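Two-Arm Robot Build: Frequently Asked Questions
Wostside shared workshop. Page last changed in October.

What is the project?
A wheeled robot with two arms, each ending in a two-finger gripper, being put together on the back bench at Wostside. We call it Ikau. The plan is for it to do small kitchen jobs: moving a bottle, clearing a worktop, opening a fridge. We work on the simulated version first and cut metal later.

Do I need to know how to program?
No. Wiring, filing and cable tidying take up more evenings than code does. If you do want to write code, ask for a login to the Priklow machine, where the simulator is installed.

What does the simulated kitchen contain?
A marble-topped table, a black fridge and a handful of loose things at different heights. The blue and grey appliance is the biggest item on the table and blocks the view of whatever is behind it, so we plan arm paths round it. The bottle is translucent, and anyone working on detection should try that one early. You can move objects about in your own copy. Please leave the shared copy alone.

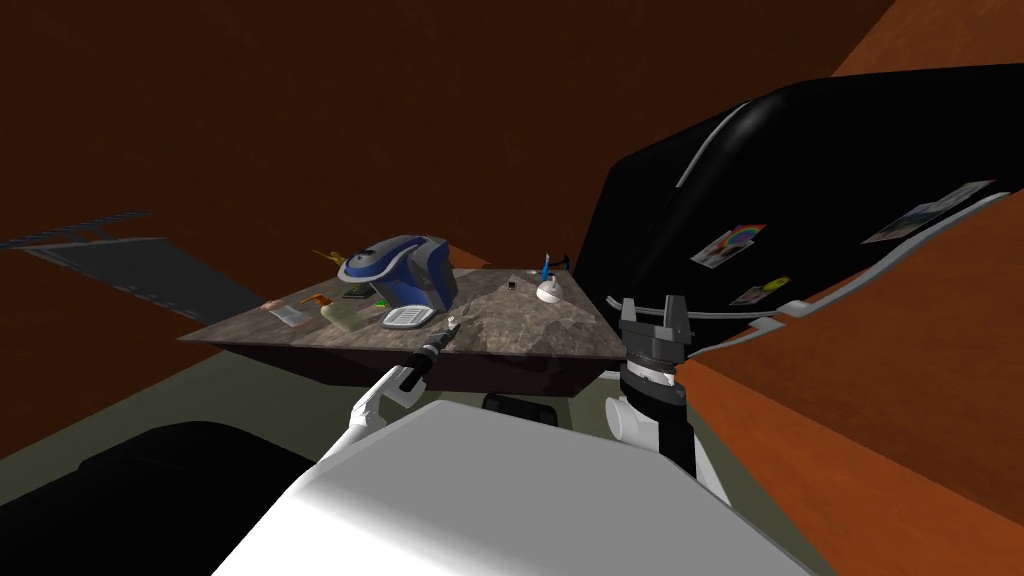

How much has it cost so far?
£558, mostly motors and bearings. The limit we agreed is £800. Members pay nothing extra on top of the normal workshop fee, but if you break a servo we ask you to go halves on a new one.

Why grippers with only two fingers?
They are cheap, they can be printed and mended in an evening, and they hold most things we care about. Thin flat items are still a problem. If you have an idea for a better fingertip, the drawings are in the Nic Aodha folder on the shared drive. Save your version under a new name.

Why are there magnets and photos on the simulated fridge?
A plain black door gives the vision code very little to work with. Bright shapes and white borders are easier to pick out, and you can check by eye whether the software has the door at the right angle. The wrist view is the one to use for this. 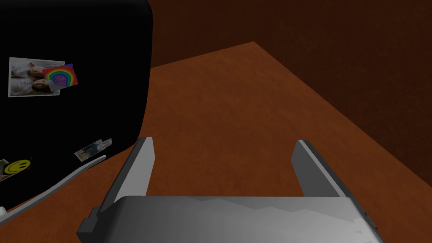 Gripper open, with the magnets and photos on the black door to the left.

The arm in my copy shakes when it stops. What should I do?
Lower the gain on the wrist joint first, then the elbow. If it carries on, check that you haven't loaded the old arm file, which has the wrong link weights.

Can I run the simulator at home?
Yes, on most laptops with a separate graphics card. Allow 22 GB of disk space. The first load is slow.

When can I come along?
Build evenings start at 7 pm. Bring safety glasses if you own a pair. There are spares on the hook by the pillar drill.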